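5.3 Prozessor ausbauen

Achtung: Rechner vom Netz trennen und vor dem Öffnen 2 Minuten warten. Kondensatoren auf der Hauptplatine können noch Ladung halten.

1. Gehäuse auf die Seite legen, Seitenblech abnehmen.
2. Kühlkörper lösen – Schrauben über Kreuz, jeweils eine halbe Umdrehung.
3. Reste der Wärmeleitpaste mit einem fusselfreien Tuch entfernen.
4. Verriegelungshebel nach unten und außen drücken, dann ganz hochschwenken.
5. Halterahmen aufklappen und den Prozessor an den Kanten senkrecht herausheben. Kontaktfeld im Sockel nicht berühren.

Hinweis: Bei Dell-Platinen bleiben die kleinen Schrauben der Sockelhalterung im Board. Der vierpolige Stromstecker wird vorher abgezogen.
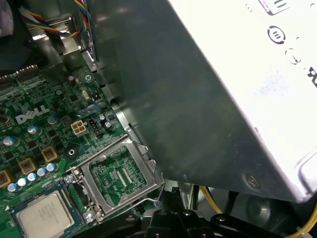
5.4 Prozessor einsetzen

1. Neuen Prozessor an der Markierung ausrichten und ohne Druck auflegen.
2. Halterahmen schließen, Hebel einrasten.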